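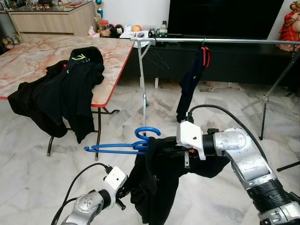

Figure 3. Black garment on a blue hanger, held by two grippers.

4.2 Return of home stool tests

Reminder letters were sent to 585 adults registered at the Pomness clinics who had not returned a bowel screening kit within 15 weeks of mailing. The letter gave the clinic phone number and a short account of how the sample is taken. Patients with a prior diagnosis of bowel cancer were excluded, as were those who had moved out of the catchment area. Kits received without a collection date were logged as incomplete and did not count as returned.
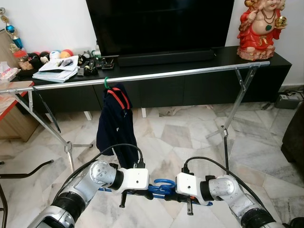
Return status was read from the laboratory register 14 weeks after the letter. Two authors (Thiele and Abreu) checked each entry against the mailing list, and disagreements - mostly duplicate records for patients who had changed surname - were settled by Trajkovski. Age was entered in the model as a continuous term. Clinic was treated as a random effect. We did not adjust for household size, as the register holds it only for patients enrolled after the change of software in April. Results by clinic are given in Table 3, with the unadjusted values in the left column.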